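핸드헬드 그리퍼 수집 기준서 개정 의견 (천류 작업, 가정 환경)
게시판: 조작 데이터 품질 / 표준·절차
작성일 2026-09-06

jig_r03
Ivmont 기준서 4.2항(파지 전 접근 구간) 개정안에 의견 구합니다. 현행 문구는 "대상물이 식별 가능한 상태에서 접근할 것"이 전부라서 검수자마다 판정이 다릅니다. 소파 주변 붉은 천 작업에서 두 장 첨부합니다.

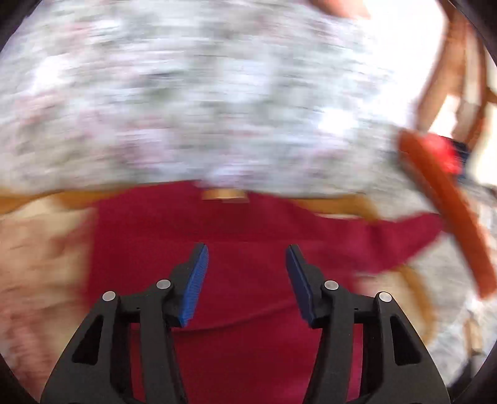
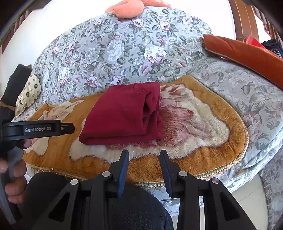 두 장 모두 붉은 계열 천, 파란 패드 그리퍼, 패드 사이 벌어진 상태

제안은 두 가지입니다.
가. 접근 구간에서 대상물 윤곽이 연속 8프레임 이상 식별될 것
나. 모션 블러로 배경 무늬가 뭉개진 프레임은 접근 구간 산정에서 제외할 것

tolstack
가항은 찬성, 나항은 반대합니다. 첫 번째 장은 배경이 심하게 번졌지만 양쪽 손가락과 피벗 나사는 또렷합니다. 손가락 개도 추정용으로는 유효한 프레임입니다. 배경 기준으로 제외하면 이동 구간 데이터가 통째로 빠집니다.

jig_r03
제외한다는 것은 삭제가 아니라 접근 구간 산정에서 빼는 것입니다. 원본은 보존합니다. 문구가 모호하면 "산정 제외, 원본 유지"로 고치겠습니다.

tolstack
그러면 블러 판정의 기준 영역을 명시해야 합니다. 배경인지, 대상물인지, 패드 주변인지. Westgate 쪽 절차서는 패드 사이 영역만 봅니다. 저는 그쪽이 낫다고 봅니다.

mm_hana
패드 사이만 보는 방식은 천에서는 위험합니다. 첫 번째 장은 패드 사이가 전부 붉은색이라 천의 끝선을 알 수 없습니다. 두 번째 장은 접힌 모서리와 오른쪽의 겹친 층이 보이므로 파지점 라벨을 줄 수 있고요. 강체와 천류의 판정 영역을 분리합시다.

pellet9
검수 집계 공유합니다. 2월 Kongkaew 배치, 천류 에피소드 1286건 중 159건이 4.2항으로 반려됐습니다. 이의 신청이 들어온 것은 거의 9건이고, 사유는 모두 판정 영역 불명확이었습니다.

tolstack
"거의 9건"은 무슨 뜻입니까.

pellet9
한 건이 중복 접수인지 확인 중입니다. 확정되면 수정하겠습니다.

mm_hana
배경 쪽도 조항이 필요합니다. 두 번째 장은 꽃무늬 소파 위에 꽃 모양 깔개가 있고 그 위에 천이 놓여 있습니다. 천은 짙은 단색이라 분리가 되는데, 무늬 천이었다면 자동 분할이 깨질 조합입니다. 대상물과 바로 아래 바탕의 대비를 메타데이터에 등급으로 적도록 했으면 합니다.

pellet9
등급 입력은 작업자 부담이 큽니다. Fadero 검수 도구에서 후처리로 계산하면 됩니다. 현장 입력 항목은 더 늘리지 맙시다.

mm_hana
후처리 계산이면 이견 없습니다. 단, 계산에 쓴 기준 프레임 번호는 남겨야 합니다.

frame_ok
다른 건인데, 두 번째 장에는 손잡이를 쥔 손가락과 데님을 입은 다리가 들어와 있습니다. 신체 노출 조항(6.1)은 얼굴과 문신만 규정합니다. 손과 다리는 허용으로 해석해도 됩니까?

jig_r03
현행 문구로는 허용입니다. 다만 대상물을 가리면 4.2항 가림 규정이 적용됩니다. 두 번째 장은 다리가 그리퍼 뒤쪽에 있고 천을 가리지 않으니 해당 없습니다.

tolstack
허용 여부를 해석에 맡기지 말고 6.1에 한 줄 넣으십시오. 외부 검수자는 해석 메모를 읽지 않습니다.

jig_r03
반영합니다. 수정안입니다.
4.2 가: 연속 8프레임, 변동 없음
4.2 나: 산정 제외, 원본 유지. 판정 영역은 강체의 경우 패드 사이, 천류의 경우 대상물 외곽 전체
4.2 다(신설): 바탕 대비 등급은 후처리 산출, 기준 프레임 번호 기록
6.1 추가: 작업자의 손, 팔, 다리는 대상물을 가리지 않는 범위에서 허용

tolstack
나항의 "외곽 전체"는 과합니다. 접근 말기에는 그리퍼가 외곽 일부를 반드시 가립니다. "파지 예정 변을 포함한 외곽"으로 바꾸지 않으면 반대 유지합니다.

mm_hana
파지 예정 변은 사후에만 알 수 있습니다. 수집 중 판정에는 못 씁니다.

tolstack
검수는 원래 사후에 합니다. 수집 중 판정 기준이 필요하면 별도 항으로 분리하십시오.

jig_r03
나항은 보류로 표시하고 나머지만 먼저 올리겠습니다. 나항 문구 제안은 이 글에 계속 달아 주십시오.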